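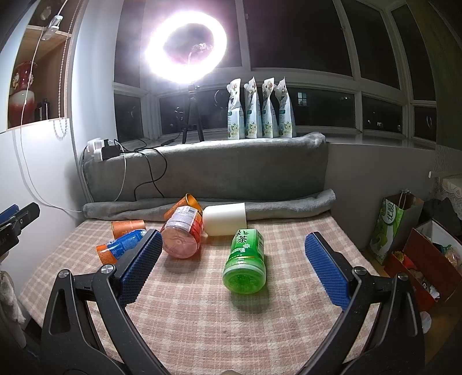
My uncle Rainer Kuhlmann died in June. He was a retired bus mechanic and he didn't want a church service. I helped put together his memorial and a few people have asked how we did it, so I'm writing it down.

1/ The obituary first. The paper charged by the line, so we ran a short one there with his name, age, town and the time of the gathering. The long one went on the funeral home's page, where length didn't matter.

2/ I wrote the long one in one evening and it was bad. It was all jobs and dates. Nadiia Panasiuk, who lived next door to him for 14 years, read it and asked where the tomatoes were. So the tomatoes went in.

3/ Check the list of survivors with at least two relatives. I left out a stepsister in Arroyo and had to call her and apologize. She was nice about it.

4/ We rented the hall in Arroyo from 2 pm to 6 pm. It holds up to 200. We set out chairs for a lot fewer and had to bring more in from the back.

5/ Food was potluck. People want to bring something, so let them. Ask one person to keep track of it. For us that was Raed Daher, and we still ended up with a great deal of potato salad.

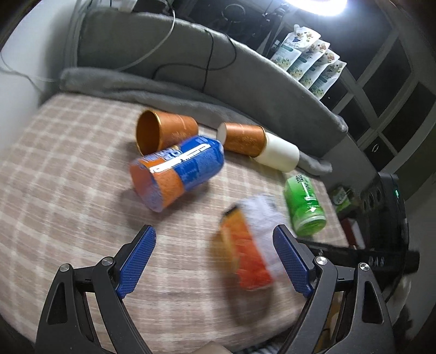 Plaid cloth, paper cup on its side.

6/ Speakers. We asked four people ahead of time and told them five minutes each, 20 minutes total. Jae-hoon So went first and talked about learning brakes from him at the Skevine garage. He read it off his phone and that was fine.

7/ After that we opened it up. There was a long quiet stretch and I nearly ended it. Then his old supervisor stood up, and after him they kept coming.

8/ Music was three songs off his own records. Test the speakers in the room. Ours buzzed and Hussam Sfeir drove home to get a different cable.

9/ Ashes. The family hadn't agreed on this and we didn't settle it that day. Part of them went to Ziltden in the fall, where he was born. The rest are with my mother.

10/ Order more death certificates than you think you need. The bank, the pension office and the truck title each wanted an original. I had to go back for a second batch.

11/ Guest book: put it by the coffee, with two pens. Ours started out by the door and most people walked past it.

12/ I sent thank-you cards a month later. A few came back with the wrong address and I still have those in a drawer. If you knew Rainer and didn't get one, message me your street address.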